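One cell, two bins: what changed on the packing line at Skurnovholm

The Skurnovholm site takes in mixed bar stock, sorts it by color and sends it on to assembly in counted lots. For most of the plant's life the sorting was done by hand. Since May one station has been handed over, in stages, to a robot arm that picks out of a metal bin. The shift lead for the sorting hall has run the station from the first trials. The conversation took place on a Thursday before the start of the late shift, in the glass office next to the hall.

The first question concerned the reason for automating a task that people do quickly and well. The shift lead does not dispute that they do it well. "A trained person is faster than the arm, and will be for a while. Speed was never the argument. The argument was wrists and shoulders." Hand sorting means leaning over a rim and reaching down to the floor of a bin, and the last pieces are the worst ones. "When the bin is full you work at a good height. When it is nearly empty you are folded over it. We had people rotating off that station every 2 hours and it was still the one they complained about."

Zumwood, the integrator, supplied the arm and the picking software. The tool at the end of the arm was designed with Reisinger and has been revised several times. The first version could lift a bar lying flat in the open but failed on anything close to a wall. "A wall takes away one side of your approach. A corner takes away two. People solve that without thinking. They push the piece out with a finger and then pick it up. We had to teach that as a separate motion."

According to the shift lead, the staff expected a finished machine and received an unfinished one. For the first weeks the cell stopped often, and each stop needed somebody to walk over, look, clear the fault and restart. The operators kept a paper log next to the controller. It held 87 entries by the end of the first month, most of them in one of two categories: a bar not found, or a bar found and not lifted. "The log was the most useful thing we did. The software has its own record, but it says 'grasp failed.' The paper says 'two bars crossed, tool came down on the upper one and slid.' You can do something with that."

The staffing question came up early. No positions were cut at the station, the shift lead says, and the plant put that in writing before the trials began. What did change is the content of the work. Two operators per shift now look after the cell along with the neighboring manual stations. They load bins, check the picked lots, clean the tool and handle faults. Seven people have gone through the training, which lasts three days and is given on site.

"Some of them like it and some of them do not. The ones who do not like it say the same thing, that they are waiting on a machine. Sorting by hand, you set your own pace and you can see what you got done. With the cell, a good hour is an hour when you did very little at it. That is a real change and I would not talk anybody out of feeling it."

Pay was a separate matter. Operators who complete the training move up one grade. The shift lead considers this fair but says it took too long to settle. For several weeks, people were doing fault handling at the old grade, and two of them asked to go back to manual sorting until the question was closed.

On the mechanical side, most of the remaining effort goes into the last few pieces in the bin. With a full load there is nearly always a bar in a convenient position.

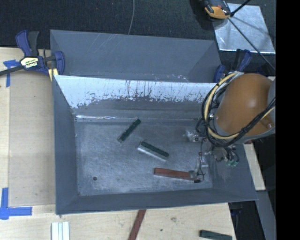
"With three left there is no choice to make. You take those three, wherever they are lying, and the software cannot skip a hard one and come back when things have moved." The shift lead also names the bin itself as a source of trouble. Bare metal scratches, and scratched metal reflects light unevenly, so the vision settings that suited a new bin needed correction after some use. Painting the inside was considered and dropped over concern about flakes getting into the lots.

Bin position is the other item on the daily checklist. A bin that has shifted even slightly puts the wall somewhere other than where the software expects it. Operators check that the bins are seated and secured at the start of each shift, and again after any hard contact. "It takes a minute. Skip it and you can lose half an hour looking for a fault in the software."

The cell currently runs 27 lots per shift. The plant has no target above that for this year. A second cell is planned for the Fleltgate building, where the bars are longer and the ceiling is lower, and the cable routing will have to be worked out again. Two operators from Skurnovholm will spend the first weeks there.

Asked what should be done differently the second time, the shift lead gives a short list. Settle the pay grade before the machine arrives. Put the controller screen where it can be read from the manual stations. Bring the operators into the tool design from the first version. "They knew about the corners. They had been working in those bins for years. We asked them in the fourth week, and we could have asked them before we ordered anything."

The paper log is still in use. It is on its third notebook.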